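Shared-bench rules for two-arm gear work

These rules cover any cell where two arms reach over the same mat. They follow the layout Mirjam Van der Linden set up at Suvville. Read them before you load a program.

1. Give the part to one arm at a time. The other arm waits with its gripper open and stays clear of the disc.

2. Set the speed limit for the shared zone to 60 mm per second. Leave it there for the first seven cycles of any new program.

3. Keep both hands outside the mat edge while either arm has power. 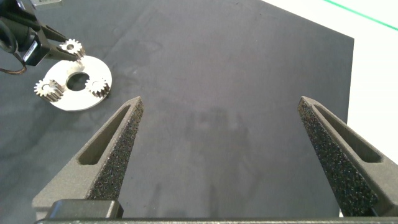

One arm at the top gear, the other gripper open over the mat.

4. Check every gear against the disc before the next move. If one overhangs the rim, mark it on the run sheet.

5. Look at the cables near each gripper. A loop must never hang lower than the fingertips.

6. After three missed grips in a row, press stop and call the cell lead. Do not nudge the gear by hand.

Wipe the finger pads at the end of each shift and sign the sheet. Send changes to these rules to Toon Van Dijk by the end of August.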